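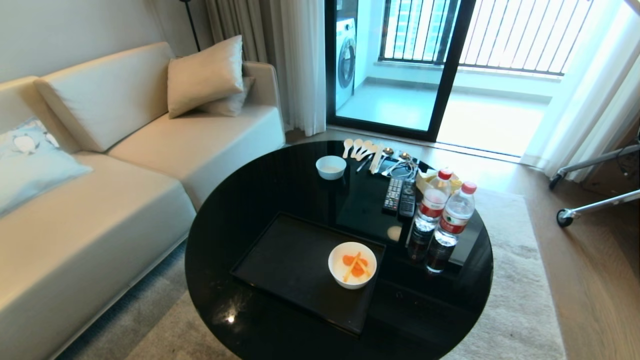
Salon : canapé d'angle crème, table basse ronde noire, rideau gris taupe et voilage blanc.

Stodulis : relevés d'entretien des textiles d'ameublement
Fiche de données, version 3

Présentation

Stodulis est un jeu de données tabulaire consacré à l'entretien des textiles et revêtements d'intérieur dans les logements habités : rideaux, voilages, housses, coussins, revêtements de sièges. Il regroupe 1686 relevés saisis par les occupants à l'aide d'un formulaire unique. Chaque relevé correspond à une opération (lavage, aspiration, détachage, aération, nettoyage confié à un professionnel) effectuée sur un seul article.

La version 3 remplace les précédentes. Les identifiants d'articles ont été régénérés et ne permettent pas de jointure avec les anciens fichiers.

Contenu de l'archive

releves.csv : table principale, une ligne par opération
articles.csv : description des articles suivis
logements.csv : caractéristiques générales des logements
codes.txt : liste des valeurs admises pour les champs codés

Les fichiers sont encodés en UTF-8, sans BOM. Le séparateur est le point-virgule, le séparateur décimal la virgule. Les champs vides sont laissés vides ; la chaîne « NA » n'est utilisée nulle part.

Champs de releves.csv

id_releve : entier, clé primaire
id_article : renvoi à articles.csv
mois : mois de l'opération, sur deux chiffres
operation : code, voir codes.txt
temperature : température de lavage en degrés Celsius, vide si sans objet
produit : famille de produit (lessive liquide, savon, solvant, aucun)
sechage : mode de séchage
retrait_mesure : variation de longueur en pourcentage, négative en cas de retrait
remarque : texte libre, 70 caractères au maximum

Champs de articles.csv

id_article : clé primaire
id_logement : renvoi à logements.csv
type : rideau, voilage, housse, coussin, revêtement fixe
matiere_declaree : matière indiquée par l'occupant
etiquette : oui si une étiquette d'entretien est présente et lisible
exposition : orientation de la fenêtre la plus proche

Le champ matiere_declaree n'a fait l'objet d'aucune vérification en laboratoire. Les confusions entre cuir, cuir reconstitué et enduction polyuréthane sont fréquentes. Pour toute analyse par matière, il est recommandé de se limiter aux articles dont le champ etiquette vaut « oui ».

Collecte

Les relevés ont été recueillis au moyen du formulaire Hanureck, rempli par l'occupant après chaque opération. La longueur des rideaux et voilages est mesurée le long de l'ourlet latéral, article suspendu, avant lavage puis après séchage complet. Les housses sont mesurées à plat. Aucune mesure n'est demandée pour les revêtements fixes.

Le mois de mai est surreprésenté. Une relance a été envoyée aux participants à cette période et beaucoup ont saisi en une fois des opérations plus anciennes. Le champ mois doit donc être lu comme un mois de déclaration pour une partie des lignes, sans qu'il soit possible de les isoler.

Traitements appliqués

1. Suppression des doublons stricts (tous champs identiques, hors id_releve).
2. Harmonisation des familles de produits selon la table Plattner, reproduite dans codes.txt.
3. Mise à vide des températures incompatibles avec l'opération déclarée.
4. Retrait des noms propres et des adresses dans le champ remarque.

Les valeurs extrêmes de retrait_mesure ont été conservées. Certaines traduisent une erreur d'unité à la saisie, d'autres un retrait réel de voilages en fibres naturelles lavés à température élevée.

Limites connues

Les logements en location meublée sont peu présents. Les articles très encombrants donnent lieu à moins de relevés que les coussins et housses amovibles, ce qui ne préjuge pas de leur état. L'absence de relevé pour un article ne signifie pas qu'il n'a pas été entretenu. Le jeu ne convient pas à l'estimation de la durée de vie d'un textile.

Correctifs depuis la version précédente

Ajout du champ exposition.
Correction du code « aération », confondu avec « séchage extérieur » dans les fichiers issus de l'import Borniretti.
Suppression de 4 articles rattachés à un logement inexistant.

Conditions d'utilisation

Réutilisation libre à des fins d'étude et d'enseignement, avec mention du nom du jeu et de sa version. Toute tentative de réidentification des logements est exclue. Les fichiers dérivés doivent indiquer les filtres appliqués.

Responsable du jeu : Lindsay Pirihi
Dernière mise à jour : 16 septembre 2019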